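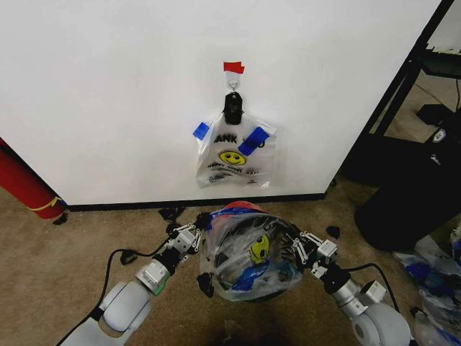
The drawer under the kettle

I opened the drawer under our kettle in April, looking for a birthday candle, and couldn't get it shut again. You'll know the sort of drawer I mean. Ours had gone completely solid with carrier bags, bags inside bags, one of them from a shoe shop in Londmont that closed before my daughter started school (she's now doing her driving lessons, heaven help us). So I tipped the lot out on the kitchen floor and counted them, which I don't recommend if you want to keep a good opinion of yourself. Seventy! Almost half had never carried anything home but other bags.

I mentioned this on the allotment and got a great deal of sympathy, along with a fair few confessions. Ruaridh Gunn keeps his in the airing cupboard. Somebody else has a suitcase. We got talking about what we all do when we're at the till with our arms full and the good bags are at home, and I said I'd write something for the newsletter, so that's my own fault.

Why I kept forgetting

I own plenty of decent shopping bags. I've got a cotton one from the Clirholm cheese fair and two of those big stripy ones you could carry a sheep in. The trouble was that they lived in the kitchen, and I do most of my shopping on the way back from somewhere else. I'd come out of the dentist, remember we had no milk, go in for milk, and come out with milk, a cauliflower, a bag of compost that was on offer and another carrier.

What finally sorted me out was a thin folding bag in my coat pocket. It scrunches down to the size of a plum and I got it for £2 at the school fair. I have to put it back in the pocket when I've unpacked, and for the first fortnight I didn't, and then one Wednesday I walked home in the rain hugging a loose bunch of leeks and after that I did. The stripy ones are in the boot of the car now, for the big shop.

What to do with the ones you've got

Please don't throw them all out in a fit of virtue, which was my first idea. They're made already, so you may as well get the wear out of them. I kept 12 and folded them flat into little triangles, the way my aunt used to do it. You smooth the bag out, fold it lengthways into a strip, then turn the bottom corner up and over and carry on until you reach the handles, and tuck the end in. It's oddly soothing with the radio on, and the drawer shuts.

Mine mostly go on muddy boots and wet swimming things, and there's always one in the rucksack for blackberries. The ones with holes went to the soft plastics collection at the supermarket. Do shake the crumbs out and take the receipts out of the bottom before you go, and have a look at the notice on the bin too, as they don't all take the same things.

Euan Tennant at the Szulc bakery is glad of clean, strong ones for customers who turn up without. I took him 40 and he was very nice about it, though he did ask whether I was feeling all right. 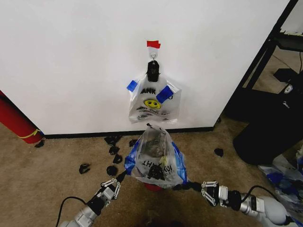
Bread, veg and the bags inside the bags

I'm much worse at this bit. I got the big bags sorted and felt marvellous, and then I unpacked the shopping and there were all the small ones, round the carrots, round the mushrooms, round one lemon. I've started taking an old pillowcase for bread (it keeps the crust better as well, if you eat it quickly) and a couple of net bags that oranges came in. The chap on the veg stall at Firnedent market will tip potatoes straight into whatever you hold out, and he's never once looked at me funny.

Salad still beats me. If anyone has found a way of getting a lettuce home on a bike without a bag or a crushed lettuce, do drop me a line or catch me by the water butts. I'm usually there after tea.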